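The table tennis table at the Sturnport rec center weighs 810 pounds, and it has never been moved on purpose. It was cast in concrete, delivered by crane, and set down eight feet from where the drawing said it should go, which is why players on the north end still serve with one shoe in a flower bed.

Unai Gallardo loves it. He has spent most of his working life selling tables that fold, roll and tuck away behind the Christmas decorations, and he will tell you that a table which can be put away will be put away, usually by December, and usually for good.

"People ask me about the top," he says. "Thickness, coating, how high the ball bounces. Then they buy the one with the nicest wheels."

He has a point about wheels. The Walleo, his best seller at $424, has lovely ones. They lock with a click you can feel in your teeth. The top is thinner than I'd like and the ball lands on it with the sound of someone dropping a cracker, but it goes from upright to playable in the time it takes to find the paddles. Finding the paddles is your own problem.

At $600 the Skuvuvum gets you a thicker top, a steel apron and an instruction booklet that seems to have been translated by two people who weren't speaking. Step four tells you to "invite the leg." I invited the leg for most of a Saturday. Once it had accepted, the table played beautifully, with an even bounce right out to the corners and only a slight lean toward the water heater, for which I blame the basement.

Then there is the Voß, whose price Gallardo writes on a slip of paper and slides across the counter. It has a net you tighten with a little brass key. I lost the key on the second day.

What none of the brochures mention is the room. You want far more space behind each end than you think, and more still if your brother-in-law plays the way mine does, from somewhere near the furnace, grunting.

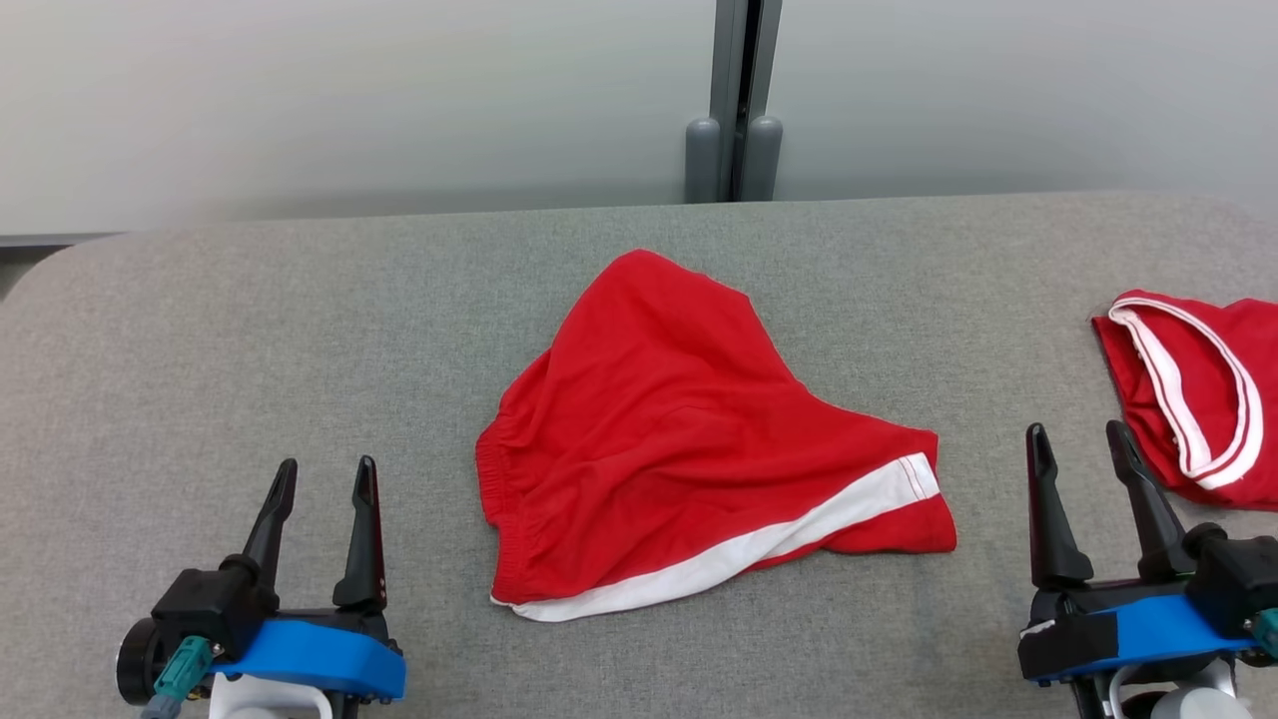

Low ceilings are the other trouble. A good lob needs air over it, and a pipe at head height will settle more games than anybody's backhand. Gallardo tells customers to stand where the table will go and swing a paddle over their heads before they hand over any money. A few have come back wanting light bulbs.

I kept the Skuvuvum. It has stayed open since the day I finished it, partly out of affection and partly out of fear of what the leg might do if asked to leave. The laundry has started to gather at one end. We play around it, and a ball that lands in the socks is a let.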